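Wident Londer 546 Mattress Protector

Home / Bedding / Protectors and Toppers / Londer range

Product code: LO-546
Availability: in stock, dispatched from our own warehouse

The Londer 546 is a fitted waterproof mattress protector for domestic and light contract use. It has a brushed cotton face bonded to a breathable polyurethane film, with a stretch knitted skirt that passes under the mattress on all four sides. It replaces the Londer 540, which used a heavier backing and took longer to dry.

Construction

The face cloth is 100% cotton, brushed on the upper side only. The film is laminated to the underside by heat and carries no separate adhesive layer. Water vapour passes through the film; liquid water does not. The skirt is polyester with a small amount of elastane and is not waterproof. Liquid that runs over the edge of the mattress and down the side will reach the mattress cover. Customers who need protection on the sides and base should order the Tirnex full encasement instead.

The skirt is joined to the top panel with an overlocked seam placed below the edge of the mattress, so that the sleeping surface has no stitching through the film. The hem is elasticated all round. Corner elastic alone was used on earlier models and was found to ride up on pocket-sprung mattresses with soft edges.

Technical details

Top panel: brushed cotton, white
Backing: polyurethane film
Water resistance: 3000 mm hydrostatic head
Skirt: knitted polyester with elastane, white
Pack quantity: 1, or 2 in the twin pack
Guarantee: 2 years against failure of the film or seams

Sizes

Small single: 75 x 190 cm
Single: 90 x 190 cm
Small double: 120 x 190 cm
Double: 135 x 190 cm
King: 150 x 200 cm
Super king: 180 x 200 cm

All sizes are available in two skirt depths. The standard skirt fits mattresses up to 30 cm deep and the deep skirt fits mattresses up to 38 cm. Measure the depth at the middle of the long side, with bedding removed, and include any topper that will sit beneath the protector. A skirt that is too shallow pulls the top panel tight and puts strain on the seam. European sizes are made to order and are not returnable unless faulty.

Fitting

Unfold the protector with the brushed side up. Fit both corners at the head end first, then the foot, and smooth the panel towards the sides. The hem should lie flat beneath the mattress with no part of the waterproof panel folded under. Fit the bottom sheet over the protector in the usual way. On an adjustable bed, raise and lower the head section once after fitting and check that the corners have stayed in place.

Do not fit the protector over an electric underblanket or place one on top of it. The film holds heat and the combination has not been tested.

Washing and drying

Wash before first use. The protector may be washed at up to 60 degrees with a non-biological or biological detergent. Do not use fabric softener, which leaves a deposit on the film and reduces its ability to pass vapour. Do not bleach, iron or dry clean.

Line drying is preferred. If a tumble dryer is used, select low heat and remove the protector as soon as it is dry. Shake it out halfway through the cycle, as water can be held in folds of the film. For contract users, the 546 should be inspected every 15 washes by holding the top panel up to a strong light. Pinholes or cloudy patches show that the film has begun to separate and the item should be withdrawn.
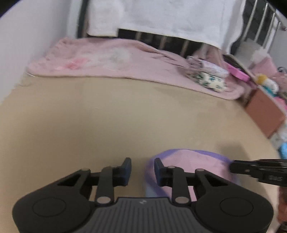 Related bedding and covers

Qaisi cotton bottom sheet. Fitted, percale weave, cut to the same size chart as the Londer protectors. Standard and deep skirts.

Qaisi pillow protector. Zipped, with the same film as the 546. Sold in pairs.

Tirnex full encasement. Covers all six sides of the mattress and closes with a zip on three edges.

Londer cot protector. Flat panel with corner straps, for cot and cot bed sizes.

Delivery and returns

Standard delivery is to mainland addresses only. Unused protectors in sealed packaging may be returned for a refund. Opened protectors cannot be resold and are accepted back only where there is a fault.

Page last revised: Monday, October 23, 2023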